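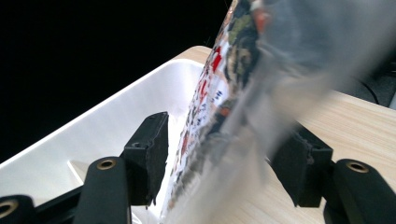 Dondier, a contract packer of dry foods and household refills, has put its Varia picking cells into regular service at the Matlala packing hall and has changed the job descriptions of the people who work beside them. The cells handle mixed-order picking, the step in which single retail packages are moved between bins and work surfaces before an order is closed. Flexible film has been the hardest class of goods for the cells to learn. A transparent bag held between two black fingers, with a printed package showing in red, dark green and white, has few flat faces and changes shape as it travels, so the grip point has to be chosen again for every pick. Rigid cartons were released to the cells first for this reason, and bags followed in May.

Scope of the installation

The Matlala hall now runs 8 Varia cells, supplied and maintained by Prolton. Each cell consists of a table, a set of bins, a two-finger gripper and a control cabinet mounted outside the walking area. Pick instructions come from the existing order system. No changes were made to bin labels, order sheets or the closing procedure at the end of the line.

The cells are assigned to orders with mixed contents and low quantities per item. Full-case orders continue to go through the conveyor line, and glass, aerosols and any item without a current weight record remain with manual picking. An item may be moved from the manual list to the cell list only after a trial in the hall, signed off by both the shift lead and the quality desk.

What changes for the people on the line

The hall employs 65 people across its shifts. No positions were removed as part of the project, and Dondier has agreed in writing with its employees that none will be removed on account of the cells during the current staffing plan. The number of people in the hall stays the same. The content of several jobs does not.

Before the change, a picker stood at one station for the length of a shift and completed up to 2,000 single-item moves. The same person is now classed as a cell operator and divides the shift between three kinds of work: clearing stops and refused picks at the cells, picking by hand from the manual list, and inspecting closed orders for damaged film and wrong items. Operators rotate between these at fixed times. Rotation is posted at the start of the shift and may be changed by agreement between two operators, with a note to the shift lead.

A refused pick is logged when the gripper closes and the cell does not register an item, or when the registered weight does not match the record. The cell makes one further attempt and then calls for an operator. Operators are asked to record a cause from a short list: film folded, item under item, item against bin wall, label unreadable, other. Entries under "other" are read by the Prolton service team each week. Two entries on the present list, "film folded" and "item against bin wall", were added at the operators' request.

Operators also decide when a cell is taken out of use. The stop control at each cell can be used by any trained employee without prior approval, and time lost to such a stop is not counted in individual or team performance figures. Dondier does not keep pick rates by operator at the cells. Rates are kept by cell and by item class only.

Training and pay

Training takes 7 working days and is held in the hall during paid hours. The first part covers safe entry, lockout and restart. The second part is spent at a live cell with an experienced operator and covers bin loading, refused picks and the replacement of finger pads. Replacement of any other part is reserved for Prolton technicians. Employees who complete the training move to the operator pay grade from the start of the next pay period. Those who prefer to stay with manual picking may do so and keep their present grade and shift pattern.

Bin loading received more training time than first planned. Bags stacked flat and facing the same way are picked with fewer refusals than bags tipped in from a carton, and the loading step is now treated as skilled work, with its own written standard. The standard sets a fill limit for each bin type and requires loose outer film to be folded under the item before the bin is placed on the table.

Known limits

The cells are slower than an experienced picker on thin, lightly filled bags. Dondier has chosen not to raise travel speed for this class, as faster moves cause the film to swing and the item to be set down out of position. Very glossy film remains a source of incorrect grip points under the hall's overhead lighting – matte screens are being tested at two of the cells. Results will be shared with operators at the regular shift meeting before any decision on the remaining cells is made.

Noise at the operator positions was measured before and after installation. The readings are posted on the notice board next to the time clock, together with the risk assessment and the current manual list.

Next steps

Dondier plans no further cells at Matlala at present. Work for the coming months is limited to the thin-film class, a revised bin with a lower front rim to ease loading from a seated position, and a second group of operator trainees drawn from the night shift. Applications for the second group go to the shift lead. Previous experience with automated equipment is not required.

About Dondier

Dondier packs and ships dry foods and household refills for regional retailers. Press questions and requests to visit the Matlala hall may be sent to the Dondier press desk. Visits are possible outside shift changeover and require closed shoes.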